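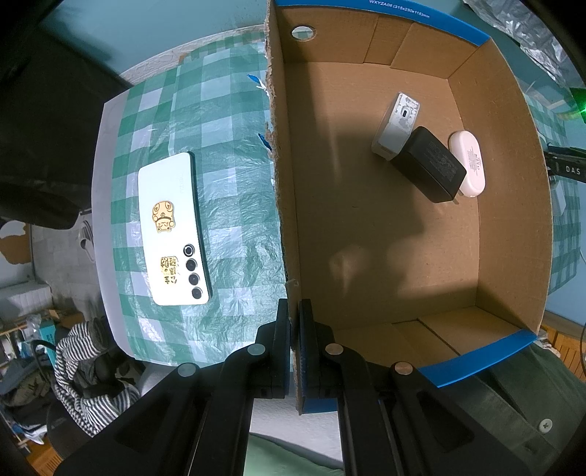
How many hand-held grippers should a small team buy for its first round of home recordings?

Two per person recording, plus one spare for the whole group. We planned for fewer last year and paid for it in waiting time. Thread on what we put in the budget for Flusthorpe and what I would change.

Some background first. We record household tasks with hand-held grippers and use the recordings to train a robot arm. The arm was the easy purchase. One quote, one invoice, delivered on a pallet. The hand-held side took months to get right on paper.

Our first plan had the arm at the top of the sheet and a single line called "grippers and accessories" at the bottom. Ademir Cordeiro does our purchasing and sent it back the same afternoon. He wanted every part that wears out on its own line. He was right to ask.

So, wear parts. Finger pads come first. They touch everything: cardboard, cloth, phone chargers, hard plastic. A torn edge on a box is rougher than you would think from looking at it. We budget 15 pairs of pads per rig per year and keep them in the same drawer as the hex keys.

Pivot screws come second. They are cheap but they are not standard hardware store sizes on every model. Ask the supplier for the exact part number before you sign, and ask if they sell them loose. Skalatar does. Quintela only sold us the full linkage, which costs a lot more than a screw.

Third is storage. This was the line I got most wrong. Video piles up fast, and you want two copies of it in two places. Price the drives before you price the second rig. If the money only covers one of them, buy the drives.

Fourth is the stuff you practice on. We had nothing in the plan for it. You can use what is in the house: an open box, a phone charger, a checkered tablecloth. That covers a lot of it. But you still need replacements, and if the person lending their home gives up a table for the day you should pay for that too.

We now set aside 200 dollars per home for objects, cloths and small repairs. Whatever is left goes to the next home. It gets its own line so it doesn't have to be argued over each time.

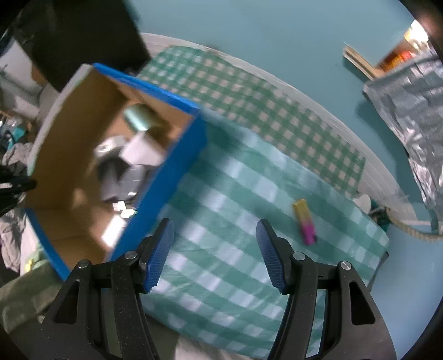 Then there is the question of which gripper. We had quotes for the Clanditz and for a cheaper one from Quintela. On paper the gap was 40 percent. Once we added pads, screws, shipping and the mount for the camera, most of that gap was gone.

What I would compare, if you are doing this now: how wide the jaws open, what it weighs with the camera on, how long it takes to change a pad, and how long parts take to arrive. Our quotes covered the first two. I had to call for the others.

Weight matters more than I gave it credit for. A rig that feels fine for a minute at a trade show is tiring after a morning of moving small things in and out of boxes. Borrow one for a full day before you order. Skalatar lent us a demo unit and only charged the return shipping.

Thin things are the other test. Anything can pick up a block. Try a small flat stick lying on a tablecloth, or the wall of a cardboard box, where one finger goes inside and the other stays outside. If the tips don't meet squarely you will find out fast.

Natanael Moura, who runs our recordings, asked for a line for setup time and I nearly cut it. Glad I left it in. Every new home costs us half a day before the first usable take - lights, cables, clearing a surface, checking that the camera sees both fingertips. That is paid time, so it goes in the budget.

Lead times: pads came in 5 days. The rigs themselves took a lot longer, and the mounts came separately from the rigs. Order the mounts first. If you need anything working by December, I would get the order in this week.

On renting: we looked at it. For one short project it makes sense. For us the rental total passed the purchase price before the halfway point, and the contract made us pay for worn pads anyway.

A few people asked about a service contract. We bought one for the arm and skipped it for the grippers. Anyone on the team can swap a linkage with a screwdriver and some patience. I'd make the same choice again for the rigs. Still undecided about renewing the one for the arm.

I can send the blank version of our sheet to anyone who wants it. The columns are item, supplier, part number, unit price, how many per year, and who approves it. Prices are taken out, as our quotes were private. Message me with an email address.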